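Lichtführung und Untergrund bei Aufnahmen von Glasgefäßen

Die Aufnahmen der zweiten Versuchsreihe entstanden im November in einem nach Norden gelegenen Raum des Ateliers Kirkside. Als Motive dienten 15 Glasgefäße mit Getränken unterschiedlicher Trübung, von klarem Sirup bis zu Buttermilch. Die Gefäße wurden vor jeder Aufnahme mit einem fusselfreien Tuch abgewischt und mit Baumwollhandschuhen auf den Untergrund gestellt. Fingerabdrücke und Staub fallen bei seitlichem Licht stärker auf als bei frontalem und hätten die Beurteilung der Lichtkante verfälscht.

Als Lichtquelle wurde ausschließlich Fensterlicht verwendet. Die Fensterfläche war mit einem Diffusionsstoff der Firma Vimetti bespannt, auf der Gegenseite stand je nach Bedingung ein weißer oder ein schwarzer Karton. Der weiße Karton hellt die Schattenseite auf. Der schwarze Karton erzeugt an der Glaswand eine dunkle Linie, mit der sich das Gefäß vom Hintergrund löst. Beide Verfahren sind in der Stilllebenfotografie seit langem üblich, für Aufnahmen ohne Kunstlicht liegen aber kaum vergleichende Urteile vor. Die meisten Anleitungen richten sich an Studios mit Blitzanlage — ihre Angaben zu Abstand und Winkel lassen sich auf Fensterlicht nur bedingt übertragen.

Für den Untergrund wurden eine helle, ungemusterte Platte und eine Platte mit ausgeprägter Maserung gewählt. Dass eine starke Zeichnung des Untergrunds den Blick vom Gefäß ablenkt, wird in der Praxisliteratur häufig behauptet. Wir haben diese Annahme mitgeprüft.
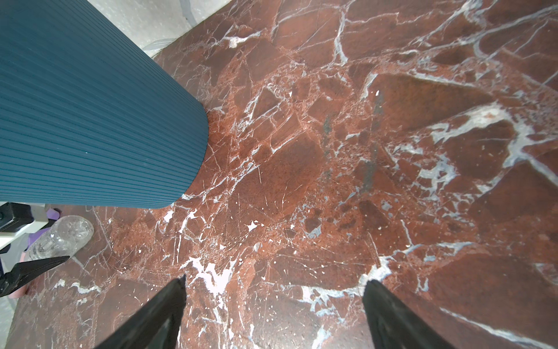
Wie stark beeinflusst der Untergrund die Beurteilung eines Getränkefotos?

Bei klaren Getränken ist der Einfluss deutlich, bei trüben gering. Durch klare Flüssigkeit hindurch bleibt die Zeichnung der Platte erkennbar, und die Gefäßkante verliert an Kontrast. Milch und Milchmischgetränke verdecken den Untergrund, sodass er nur noch außerhalb des Gefäßes wirkt.

Die Bilder wurden von 17 Personen ohne fotografische Ausbildung bewertet. Sie sahen die Aufnahmen einzeln und in wechselnder Reihenfolge auf einem kalibrierten Bildschirm und gaben an, wie appetitlich das Getränk auf sie wirkte und wie gut die Form des Gefäßes zu erkennen war. Eine Zeitbegrenzung gab es nicht. Die Raumbeleuchtung blieb während der Durchgänge unverändert, die Vorhänge waren geschlossen.

In rund 70 Prozent der Vergleiche wurde die Fassung mit weißem Karton als appetitlicher eingestuft. Für die Erkennbarkeit der Form ergab sich das umgekehrte Bild: Hier lag die Fassung mit schwarzem Karton vorn, am deutlichsten bei dünnwandigen Gefäßen. Bei Gefäßen mit Prägung oder Rillen war der Unterschied klein. Die Rillen erzeugen bereits eigene Lichtkanten und machen die zusätzliche dunkle Linie weitgehend entbehrlich.

Zwei Einschränkungen sind zu nennen. Das Fensterlicht nahm am Nachmittag ab, und die Belichtungszeit musste nachgeführt werden. Die Helligkeit der fertigen Bilder wurde anschließend mit der Software Zevex angeglichen, die Farbtemperatur jedoch nicht. Einige der späteren Aufnahmen wirken daher kühler. Außerdem wurden nur Gefäße ohne Etikett verwendet. Über handelsübliche Flaschen und Dosen, deren Aufdruck einen großen Teil der Oberfläche einnimmt, lassen die Ergebnisse keine Aussage zu. Metallische Oberflächen verhalten sich bei seitlichem Licht anders als Glas und müssten gesondert untersucht werden.

Offen bleibt auch die Rolle des Hintergrunds hinter dem Gefäß. In unserer Reihe bestand er durchgehend aus einer mattgrauen Leinwand von Ejigu. Gemusterte Tapeten, wie sie in Wohnräumen häufig sind, dürften bei geringer Schärfentiefe kaum stören, bei weit geschlossener Blende aber sichtbar mit der Gefäßkante konkurrieren.

Abbildung 2. Abfallbehälter mit gelbem Rand und eingelegtem Beutel, darin Flaschen und Dosen; Wand mit grauem Blattmuster, Boden rotbraun marmoriert.
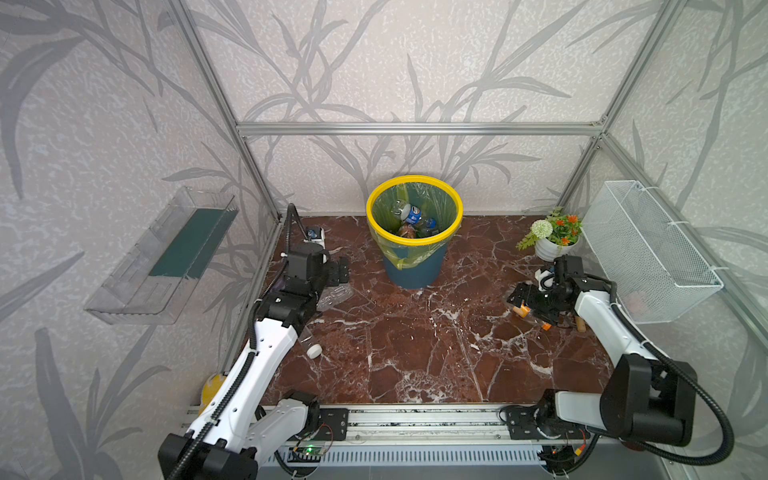

Folgerungen für die Praxis

Für Aufnahmen ohne Kunstlicht empfiehlt sich bei trüben Getränken der weiße Karton, bei klaren Getränken in dünnwandigem Glas zunächst der schwarze. Der Karton sollte so nah am Gefäß stehen, wie es der Bildausschnitt erlaubt. Ein gemaserter Untergrund ist bei Milchgetränken unproblematisch. Bei klaren Getränken sollte die Kamera tiefer stehen, damit weniger von der Platte durch das Glas zu sehen ist.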